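Outdoor cleaning: brooms, stains and hard ground

Updated 27 Jul 2022

Most of these tips came from readers in Clirkamthorpe and from my own yard, which is half brick and half concrete. The kitchen and laundry pages are listed at the bottom.

Brooms

Use a stiff broom for rough ground and a soft one for anything smooth. A stiff broom on smooth paving flicks the grit over the top of the dust and leaves the dust where it was.

Hang brooms up by the handle. Stood on their bristles they bend to one side within a few weeks and never come back properly. If yours has already bent, hold the head in the steam from a kettle, comb the bristles straight with your fingers (wear gloves) and hang it up overnight. This works on natural bristle and does very little for plastic.

A loose head can be tightened by wrapping two turns of masking tape round the end of the handle before screwing it back in. Marlene Fehr uses a strip of old bicycle inner tube and says it lasts longer.

Oil and grease

Cover a fresh spill with plain cat litter, grind it in gently with the sole of an old shoe and leave it overnight. Sweep it up and bag it. Don't rinse it down the drain.

For what is left, make a paste of washing powder and a little warm water, spread it over the mark, and scrub after half an hour. Old stains want three or four goes. They fade and spread a bit, and after a winter you stop noticing them.

Barbecue fat is easier. Hot water, washing-up liquid and a stiff brush, done the same evening.

Rust marks

These come from plant stands, garden chairs and the feet of the rotary airer. Lemon juice will shift a light mark on brick. Keep it off limestone and marble altogether, and try it on a hidden corner of concrete first, as acid can leave a pale patch that looks worse than the rust did.

To stop it happening again, put a rubber cap on each chair leg. The ironmonger will sell you four for less than a cup of tea. Priit Rätsep wrote in to say that wine corks with a hole drilled halfway through do the same job for thin legs.

Moss and green film

Scrape first, then scrub. A paint scraper gets most of the moss off on a dry day and saves you a lot of water. On the green film I use plain hot water with a handful of washing soda to the bucket, left for ten minutes and brushed hard. Rinse well and keep it away from the flower beds.

If it comes back in the same place every year, look up. There is usually a dripping gutter or a branch that needs cutting back.

Chewing gum

Press a bag of ice cubes on it until it is hard, then lift it with a scraper. A hair dryer only makes a mess.

Hoses

Drain the hose before you coil it, starting at the tap end and walking towards the nozzle with it over your shoulder. Coil it loosely. A kink that has set can be cut out and the two ends joined with a brass connector - the plastic ones crack in March if they have been out all winter.

A leaking tap fitting nearly always wants a new washer. Keep a few in a jam jar in the shed with the spare jubilee clips.

Pressure washers

Fine on sound concrete, risky on everything else. Keep the nozzle moving and at a low angle, and stay well back from mortar and from sand-filled joints. I took half the pointing out of my back step in one afternoon and spent the next weekend putting it back.

Start at the highest point and work downhill so the dirty water runs over ground you haven't done yet. Close the windows first.

Joints between slabs

Weeds get started in the dirt that settles in the joints, so sweep along the line of each joint now and then as well as across it. An old kitchen knife with the tip bent over makes a good rake for narrow gaps. Thin joints between big concrete slabs are the least trouble of all, and a pass with the stiff broom will usually do.

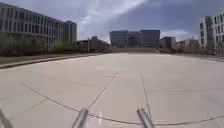 Other pages

Saucepans and burnt bases
Getting candle wax out of tablecloths
Sharpening shears and kitchen scissors
Sumaiya Gazi's notes on storing paint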